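April, evening, after the soup 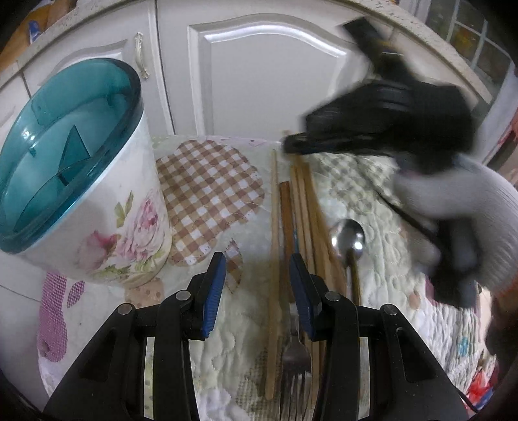 I am living in Kilton for two years now and today I made my first telephone call to the water company without writing the sentences before. I am a little proud of it. The bill said 919, and I know we did not use so much, because Jaime was away almost the whole winter. I sat down at the table, with the quilted cloth in cream and pale green and the gingham placemat with the round edges, and I put the bill in front of me and called. The woman was patient. She asked me to read the meter, so I had to go out with my slippers and read it through the small window. She says the former reading was an estimate and they will correct it. I wrote down her name, Manon Sutherland, as my mother taught me to do with any office.

After that I could not sit still. I walked to Pinheiro for bread and met Mafalda Mendes at the door. She told me that Judite Leitão is selling the house. I did not expect this. Judite was the first person who spoke with me on this street, and she corrected my "how do you call it" so many times that now I hear her voice when I say it wrong. Mafalda thinks she will go to her son in Beritz. I will visit her before I believe it.

In the afternoon I did the lesson. The teacher, Afonso Rocha, wants us to write each day one page and not use the dictionary more than 4 times. Today I used it for "estimate," for "drain," and for "stubborn." I wanted also a word for when you are glad and ashamed together, but I did not find one, and I left it in my own language in the notebook.

Jaime called at eight. He is tired, the work is slow, the food is good. I told him about the bill and he laughed and said that I should call for him too, about the car. I said no. He asked if I remember to water the lemon tree and I said yes, and then I went and watered it.

To do tomorrow: stamps, the blue coat to the cleaner, ask Judite if it is true. Maybe bring her some of the soup, there is too much for one person.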